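Fosotwood 共享工坊 Cudier 双臂机器人搭建小组
例会记录

日期：2018年4月7日
地点：工坊后间，地砖区
主持：Violeta Echeverría
出席：机械组三人，控制组两人，电气组一人
缺席：控制组一人（已请假）
记录：机械组

一、上次记录确认

上次记录第四项写成“左腕接头已更换”，应为“左腕接头已订购，未更换”。改正后通过，无其他意见。

二、费用

Violeta Echeverría 报告，本阶段累计支出 1,716 元，主要是腕部接头、线缆、手部外侧白色件的备用材料和两批螺钉。Karam 的发票还差一张，对方答应补寄。没有发票的部分先不入账。

有人提出再买一套备用手指。讨论后决定暂缓，等下一轮抓取测试的磨损情况出来再定。单次零星采购在 100 元以内的，各组自己决定，买完在本子上登记；超过的要在例会上提。

三、机械部分

右臂肘部的关节盖已重新拧紧。上次例会提到的异响，机械组拆开看过，是一颗垫片装反，已换。左臂同一位置还没有检查，列入待办。

腿部外壳有划痕，不影响使用，本次不处理。机械组建议以后搬动时在外壳下面垫布，不要直接在地砖上拖。同意。

手腕螺钉统一改用同一规格。旧规格的剩余螺钉装盒，盒盖上写清楚，不要再混进工具车第二层。

四、电气部分

双腕外侧的黑色线缆弯出来的弧度偏大，手臂放低时线会晃到外面。电气组提了两种办法：一是在前臂中段加一个线夹，二是换短一点的线。控制组反对换短，理由是手臂前伸到头时线会受拉。决定先试线夹，只在左臂装，右臂保持现状，两边用同样的动作比较一周再说。

充电时间目前偏长，电气组要求每次用完后在板上写下结束时的电量。上个月有四次没写。

急停按钮的位置维持不变，操作人员开机前先按一次确认。这一条以前口头说过，现在写进记录。

五、控制部分

Paltik 控制程序更新到新版后，手指闭合的速度默认值变了，第一次试的时候合得太快。控制组已改回原来的数值，并把设置文件另存一份。以后更新程序前要先备份设置，由动手更新的人负责。

头部相机的俯角做了调整，现在看地面和近处台面都够用，但抬高到架子高度的物品看不全。架子任务本来就不在这一阶段，先不动。

有成员问能不能把左手也加入提篮动作。控制组答复，现阶段左手只要求停在低位，不参与。双手任务放到 5 月再讨论。

六、提篮任务

本阶段的任务定为：用右手提一只带提手的小购物篮，篮里放一件轻物，在地面与白色台面之间搬放。白色家具的位置每次可以略有变化，不固定角度。

确定的做法如下：
每一轮做 30 次，中途不改参数。
篮子起始位置由在场的另一个人摆放，操作人员不自己摆。
手指没有碰到提手就停住的，算一次失败，照样登记。
篮子碰倒或者里面的东西掉出来，先停机，再捡。
右手接触篮沿与握住提手分开记，表格里加一列。

最后一条争论较多。机械组认为碰到篮沿不应单独算，只看最后有没有提起来。控制组认为不分开就看不出手的位置偏在哪一边。Violeta Echeverría 建议先按分开的办法记一轮，表格填起来太麻烦再合并。各组同意。

头部相机画面四张，附在记录内。前两张篮子在地面，后两张篮子在白色台面上。

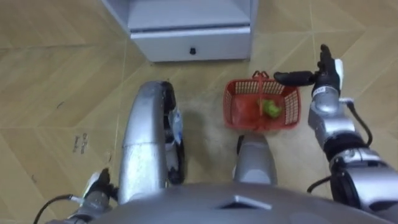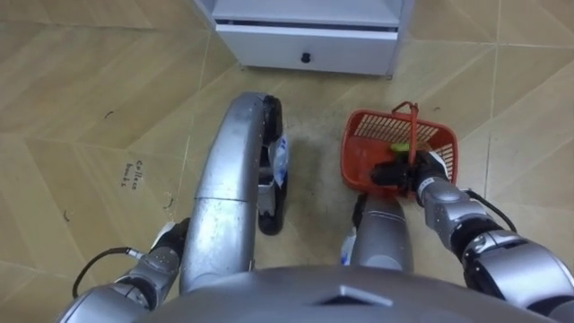
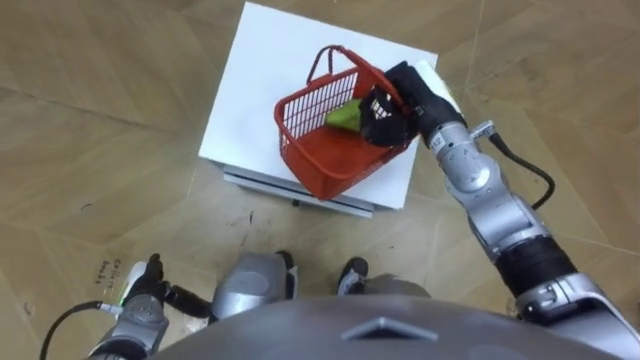
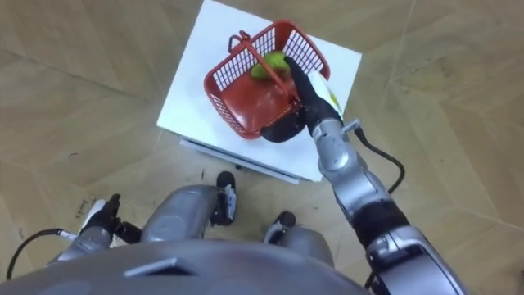 篮内物品的重量也定了上限。控制组原来想放到半公斤以上，机械组不同意，说手指的拉线还没有做过长时间的负重试验。商定篮子连同物品先不超过半公斤，负重试验做完后重新提出。称重用厨房那台秤，用完放回。

七、场地与时间

后间的使用时间与木工组有冲突。木工组希望晚上用大桌，我们测试时需要把大桌推到墙边。与对方谈过，结果是测试时段不变，结束后由我们把桌子推回原位，并扫一遍地。地砖接缝里有铝屑的情况已经有人抱怨过，打磨一律去前间做。

每次测试占用场地以 35 分钟为一段，一段结束后让关节休息，顺便给下一位操作人员交接。需要连续占两段的，提前一天在门口的表上写。

地面上的手写标记暂时保留。新加标记请用可以擦掉的笔。

八、开放日

工坊开放日在 5 月，具体哪天还没有通知。主持人问要不要演示。多数意见是可以开机站着，手臂做慢速动作，是否演示提篮看下一轮的登记结果。围栏绳要借，机械组去问前台。说明牌上次写得太长，这次只写项目名称、搭建用时和联系方式。

电气组提醒，开放日当天插座紧张，充电要在前一晚完成。

九、待办

机械组：检查左臂肘部垫片；整理旧螺钉；询问围栏绳。
电气组：左前臂装线夹；催 Karam 补发票（与 Violeta Echeverría 一起）。
控制组：改登记表，加一列；备份 Paltik 设置文件并告诉大家放在哪里。
Violeta Echeverría：与木工组确认时段表；更新费用本。

十、其他

工具车钥匙少了一把，拿走的请放回门边挂钩。
内六角扳手最小号已经磨圆，下次采购时一并买。

下次例会时间另行通知，仍在后间。对本记录有更正的，请在下次例会前告诉记录人。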